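Manuels et cours > Vie pratique > Équiper un lieu de travail

Partages : 52 | Commentaires : 2
29 novembre 2022, par Piroska Vass

Chapitre 2. La table et le poste de travail

Un poste de travail commence par un plan horizontal. Ce chapitre traite de la table en bois clair et du petit ordinateur portable qu'on y pose.
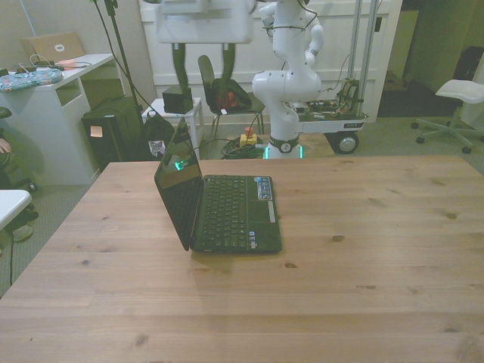
Piroska Vass
Autrice, manuel Drustness

Le pin se reconnaît à son fil visible et à ses nœuds sombres. C'est un bois tendre – une pointe de stylo y laisse vite une trace. On place l'ordinateur de façon à garder un espace libre devant le clavier pour les poignets ou un cahier.

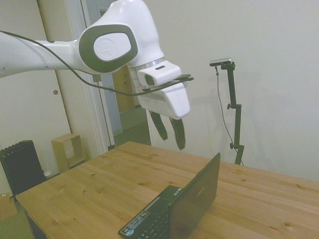
Rafail Deligiannis
Relecteur technique

L'angle de l'écran se règle une fois assis. Les câbles d'alimentation passent derrière la table, jamais en travers du plateau.

Le rangement des abords fait partie du poste. Sacs, chaise et chargeurs ont chacun leur place.

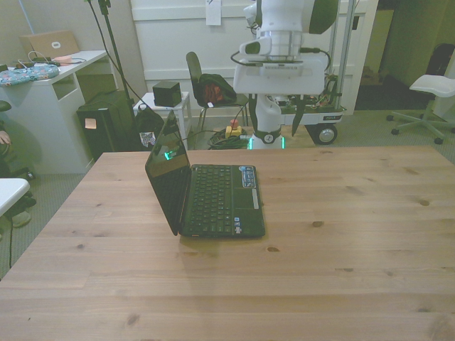
Un sac laissé sur l'assise oblige à le déplacer à chaque séance. Un crochet sous le plateau suffit.

Reste l'entretien. Avant de poncer, on repère les joints entre les lames et le sens du fil.

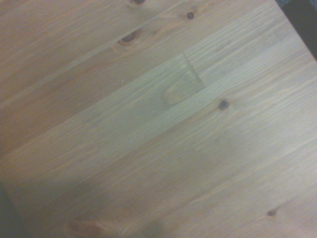

On ponce toujours dans ce sens, au grain 400 pour la finition, puis on dépoussière au chiffon sec. Les nœuds, plus durs, demandent une pression légère. Le choix de l'huile est traité page 356.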